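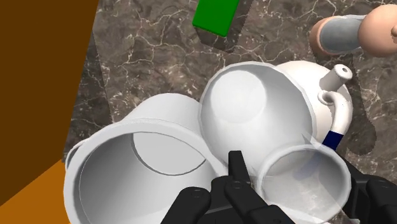
White cups on the dark marble counter, one of them lying on its side.

Open day at Trukden

I have lost money on football in a great many places, but until this summer I had never been shown round one of them. Trukden, who publish the match previews I read every week and ignore at my own expense, opened their office to subscribers. I put my name down the same evening. It cost nothing, and I felt they owed me.

The office is over a tile shop, up a staircase with a handrail on the wrong side for anyone carrying a bag. Mylene Talavera met us at the top and gave out stickers with our names on. Mine said "Guest". I wore it all day and answered to it twice.

We began in the previews room. Petrică Marinescu writes most of the Spanish and Italian ones, and he took us through a Saturday's work: form, injuries, who played midweek, who travelled home at three in the morning, and what the referee is like. He said the away side's last six games tell you more than the league table does. I asked which game he was surest about that weekend. He named a home win, and I put a fiver on it from my phone while he was still talking. It finished nil-nil. I don't hold it against him, though I have mentioned it in two emails.

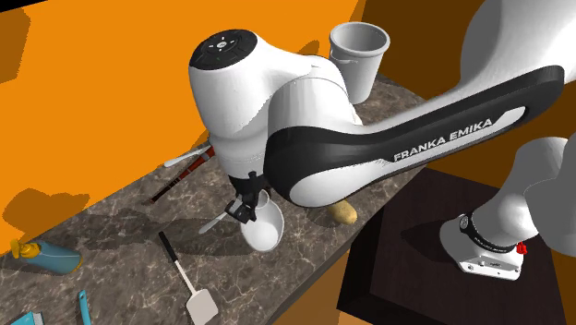 After that we had the numbers people, who sit by the window and seem to be given the better chairs. Their ratings cover 612 clubs, including a few I would have sworn had folded. Wahyudi Manurung showed us how a red card in the tenth minute gets treated (the match counts for less) and how a sacked manager gets treated (it doesn't count at all, which started an argument with a man from my own coach who believes in the new manager bounce the way other people believe in homeopathy). Wahyudi let him finish, then put up a chart. The man said charts could show anything. They moved us on.

Lunch was sandwiches. The egg went first and I was at the back.

In the afternoon there was a prediction contest, 5 matches from the July fixtures of a league I had never followed, the results covered up and only the previews to go on. There was a Groltitano mug for the winner. Floarea Munteanu got four right and told us she had chosen by the length of the club's name. I got one, a draw, and I had picked it by mistake after misreading which column was which. Petrică got two, and took it well.

They finished with questions. Somebody wanted to know if the staff bet. Mylene said they weren't allowed to, and there was a short silence in which you could hear all of us wondering what that told us.

The next open day is on September 26, 2020, and places go through the subscribers' page. Take the bus, as the tile shop's customers have all the parking. I've booked again, and I'm having the egg.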